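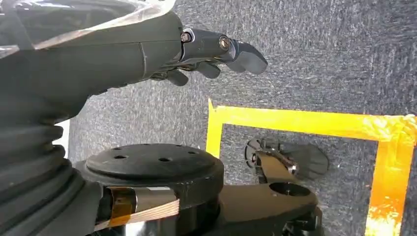 Shop notebook, 18/09/2024

Sleeve on the Benari arm is still riding up at the elbow, grr. I'll try a longer one from Plestard (part 3685, I think!).

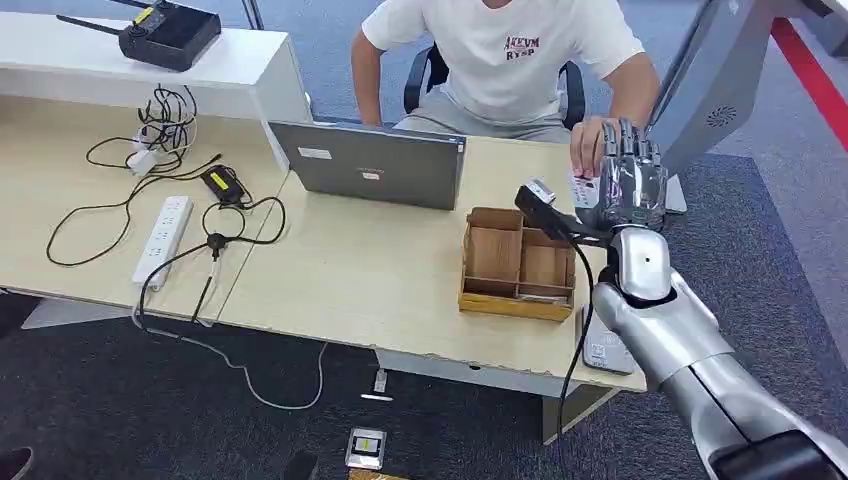 Cables on the desk are next on my list, I swear. The Furnomer script ran 420 lines before I gave up reading the log, so that's for tomorrow.

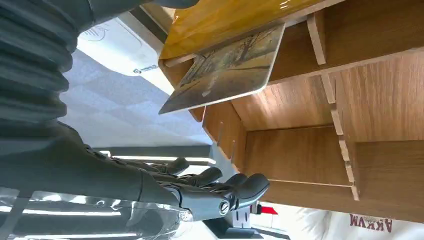 Grip force stays at 88 for now – I'd love to go higher, but thin wood makes me nervous.

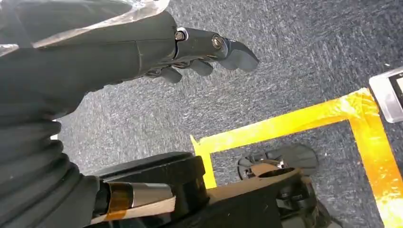 Oh, and order more yellow tape!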